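Anatole Texier
@anatoletexier · 18/08/2026

My mother-in-law is moving out of the house she has lived in since before zip codes mattered to anybody, and I have been put in charge of The Cupboard. A thread.

The Cupboard is where wedding presents go. They went in during one administration and have not come out under any since. There is a fondue set in there with the fork colors still arguing about who owns which.

First lesson of clearing a house: every object has a story, and the story is always longer than the object is useful. I have now heard the one about the gravy boat in two versions. In one of them my uncle-in-law is a hero.

Second lesson: glassware breeds. I don't know how else to explain the sherry glasses. No one in this family drinks sherry. No one in this family has ever spoken well of sherry.

The goblets are a separate department. She calls them "for company." I have been company for most of my adult life and have never once been handed a goblet.

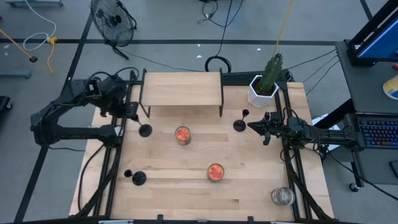 Three black goblets. Company not included.

I looked up what a set of goblets sells for on Nonby, the app where people go to be insulted about their belongings. First offer on the sherry glasses came in under a minute. It was 3 dollars, and could I deliver.

A man called Marty (or possibly a shop called Marty, he was vague) offered $200 for "everything in the cupboard, sight unseen." I have seen it. I would have taken the 200.

She said no. Her late husband's sister paid $1550 for the china alone, in February, in a snowstorm, and that figure gets brought out more often than the china does.

Moving on to the pantry, where the mood is darker. My mother-in-law believes an expiration date is an opinion. She says cans were made by people who wanted you to live. 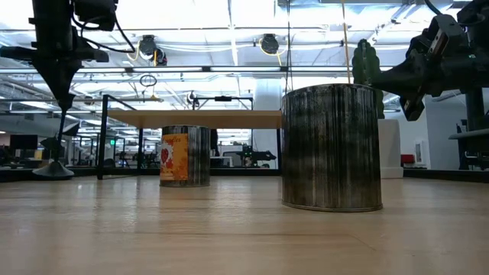
Cans. The near one has been through something.

We agreed on a system – keep, give away, throw out. There is now a fourth pile named "ask Denise." Denise lives in Omel and does not pick up the phone.

The fourth pile is winning.

Things I personally tried to throw out and was caught with: a lid, another lid, the manual for a blender that died, and a bag of bags.

Her new place has one cupboard. She measured it herself and told me it was "plenty." I've seen the tape measure she used. The first few inches are missing.

Anyway, the sherry glasses are coming home with me. I'm told they're for company. If you're ever nearby, bring sherry, and bring somebody who likes it.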